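Wallpaper, Again

So the hallway is finally stripped. Three evenings, one broken scraper, and a smell of old paste that got into my coat and, I swear, my toast. We bought this house knowing the hallway was bad (brown stripes over beige stripes over something green and fuzzy) and I told everybody it would be a weekend job. It was not a weekend job.

Now I get to do the fun part, which is picking the new paper, and I have been picking it since August. I have a shoebox of samples. I have samples taped to the wall, samples taped to the closet door, and one sample in my purse that I keep pulling out in the grocery store to hold up against things. My husband has stopped giving opinions. He says "sure" to all of them in the same voice.

I grew up in a house where every wall was white, because my mother thought patterns collected dust. I don't know how she figured that. But my aunt had a bathroom with swans on it, huge ones, floor to ceiling, and I used to lock myself in there at Thanksgiving just to look at them. I think that's where it started. I want a wall a kid would lock themselves in with!

Which brings me to birds. Everything I like has birds on it. I started out looking at plain little leaf prints, very grown-up and sensible, and every single time I drifted back over to the birds. Winter birds especially, the fat round ones with the red fronts. A pink background sounds like it would be too sweet with them, but put some dark leaves and a few pinecones in there and it calms right down.
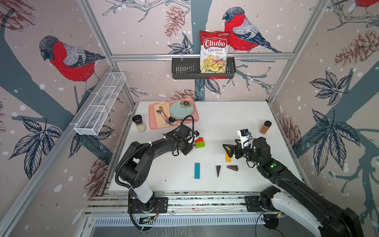 Henrique Vieira wrote in after my last post to say that big birds in a narrow hallway are a mistake, that he did his own in herons and felt watched every time he went for a glass of water. He took it down after one winter and painted the whole thing the color of oatmeal, and he sleeps better now. He also wanted me to know that a large pattern eats up rolls, because you lose so much at the top of every strip trying to get the heads to line up.

Okay, the watched thing doesn't scare me. The rolls do. I sat down with the tape measure and the back of an envelope and the price I got for the Serkholm paper, the one I love the most, came out to $683 for a hallway that you walk through in four seconds. The Joshi one is cheaper but it's thin, and when I wet a corner of the sample to see what would happen it went see-through like a tissue. The Brurudham has the nicest green but the birds look sort of angry? I can't explain it. They're facing each other in a way I don't care for.

There was also a very pretty one from a shop called Clarnenen that would've needed to be shipped, and the shipping alone was over $96, so that sample has gone to live at the bottom of the shoebox where I can't see it.

Meanwhile I've been reading about how to hang the stuff. My plan is to start behind the front door, where any mess at the last seam will be hidden most of the time. You want a plumb line for the first strip and you are not supposed to trust the door frame, and having put a level on ours I can see why. It leans. The whole house leans a little, toward the neighbors. I'm thinking paste-the-wall paper and a friend on the ladder, with snacks for the friend.

The other thing I keep going back and forth on is how much else to put up there. I had hooks in my head, and a mirror, and a metal basket for the mail and the dog leash. But every time you hang something you cover up a bird. My sister says that's fine, the birds look better when they're peeking out from behind the regular junk of your life, and a hallway with nothing on the walls looks like a waiting room. I went around looking at busy walls after she said it and I've come around to her side, mostly. 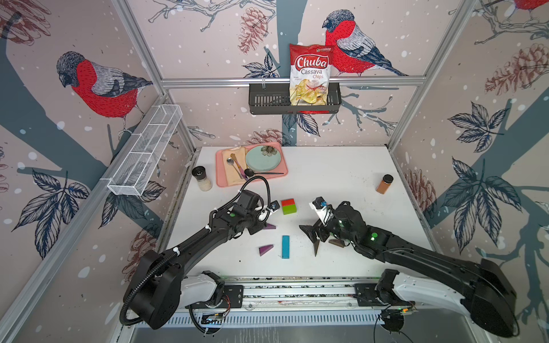 Red-breasted birds, pine cones, and a bag of cassava chips in the basket.

I'm going to order one roll of the Serkholm and pin it up over the radiator for two weeks before I commit. If I'm still stopping to look at it when I come in with the groceries, I'll get the rest and we'll eat a lot of soup this winter. If any of you have hung paper around a radiator without taking the radiator off the wall, please tell me how, and please be gentle, I've already bought the brush.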